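Nekar Says Household Robots Are Not Ready, and Publishes the Chores to Show It

Consumer testing group finds that picking things up is improving while finishing the job is still a long way off

MORPORT, 10/10/2021 -- Nekar, an independent product testing group based in Morport, today released a report on whether machines can do ordinary household and shop chores without a person standing by. Its answer is no, with a short list of exceptions and a longer list of complaints about how such machines are sold.

The report, "Still Waiting for the Laundry," covers 75 chores. Each was written down the way a person would say it to a teenager: pair the gloves, wipe the counter, put the cans back on the shelf with the labels facing out. Nekar then asked developers to show a machine doing the chore from start to finish in a room it had not been set up for. Only 5 of the 75 were completed to the standard Nekar would accept from a paid helper.

"Every December we get the same wave of announcements, and every spring we get letters from people who want to know where the thing is," said Thaís Pimentel, director of home testing at Nekar and lead author of the report. "I would love to be wrong about this. I have a basement full of washing. But I have watched a great many clips of a robot arm lifting one sock, and lifting one sock is a small part of doing laundry."

Pimentel's team objects most strongly to the way success is counted. A developer may report that a machine picked up an item, and a reader will take that to mean the item was put away. In the trials Nekar watched, the pickup was often the best part. Trouble came afterward, when a garment had to be turned right side out, matched with another, folded to a size that fit the drawer, or set down without dragging everything beside it onto the floor.

Soft goods did worst of all. A mug keeps its shape when it is moved. A knitted glove does not, and it may reach the table balled up, inside out, or with one finger tucked into the palm. The report gives a full chapter to gloves, hats and socks, which Pimentel calls "the boring end of the closet, where the claims go to die."
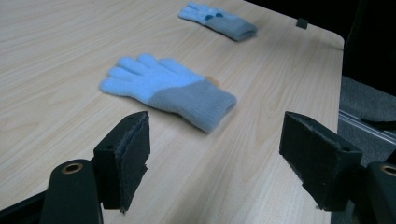 Two light blue knitted gloves with blue-gray ribbed cuffs on a wood-grain tabletop, with the foam-padded fingers of a hand-held gripper in the foreground.

The glove chapter also takes up the hand-held gripper, a tool that a person carries through a chore so that the motions can be recorded and used to train a robot. Nekar's reviewers found the method sensible and say so. They also point out that while the tool is being carried, a person is deciding which glove to reach for, when to close the fingers and what "done" looks like. A recording of that work shows that a simple two-fingered gripper is capable of the job in human hands. It does not show that a machine can make the same decisions, and Nekar wants sellers to stop using such footage as if it did.

The report treats shop-floor chores separately. Nekar reviewed trials at Gronutham, a regional chain of hardware and dry goods stores, where a shelf-restocking machine was tested for a full season. Store staff had prepared 140 product types for it in advance, all of them boxed or canned. Within that group the machine did steady work, and two of the five passing chores in the report come from Gronutham. When the store rearranged an aisle for a holiday display, the machine had to be taken out of service until its settings were redone. Bagged items, hanging items and anything in a loose bin were left to the staff throughout.

"That is a useful machine for a narrow job, and Gronutham was open with us about how narrow," Pimentel said. "What I can't accept is the jump from there to somebody's kitchen. A kitchen gets rearranged three times before lunch."

Gautier, a developer of home robots that took part in the household trials, was given the findings before publication. In a written reply printed in full at the back of the report, the company said that Nekar's standard was too strict for products at this stage and that partial help is still help. It noted that its machine cleared a dining table of plates and cups on most attempts. Nekar agrees that it did. The silverware stayed on the table, along with the napkins, and a person put them away. Table clearing is listed in the report as "not completed."

Nekar concedes some ground. Compared with its earlier review, machines were faster, dropped fewer hard objects and recovered more often after a missed grasp. Floor cleaning remains the one household chore where the group recommends an automatic product to most buyers, provided the floor has been picked up first. Reviewers disagreed among themselves about towel folding, where one machine produced neat stacks but needed almost 20 minutes for a load. It was finally marked as a pass, with a note about the time.

The report asks developers to make four changes in their advertising:

State whether a video has been sped up, and by how much.

State whether a person was controlling or carrying any part of the equipment.

Show the whole chore, including the setup and whatever is left over.

Report the failed attempts alongside the good ones.

Nekar sent these requests to every developer in the study. Two have agreed to the first item. None has agreed to the last.

The group also surveyed 1,000 households about which chores they would hand over first. Laundry came out on top by a wide margin, followed by dishes and bathrooms. Respondents were less eager once they were asked whether they would prepare the room beforehand, and many said that they would sooner do the chore.

"People aren't asking for a marvel," Pimentel said. "They want to leave the room and come back to a full drawer. Until somebody can show me that in a house they've never visited, I'm telling readers to keep their money."

"Still Waiting for the Laundry" is available now to Nekar members and at the group's reading room in Morport. Printed copies may be requested by mail. Developers who wish to submit a machine for the next round of trials should write to the home testing office for the chore list and room requirements.

About Nekar

Nekar tests household and shop equipment and publishes the results. It accepts no advertising and returns or buys all products it reviews.

Press contact: Home Testing Office, Nekar, Morport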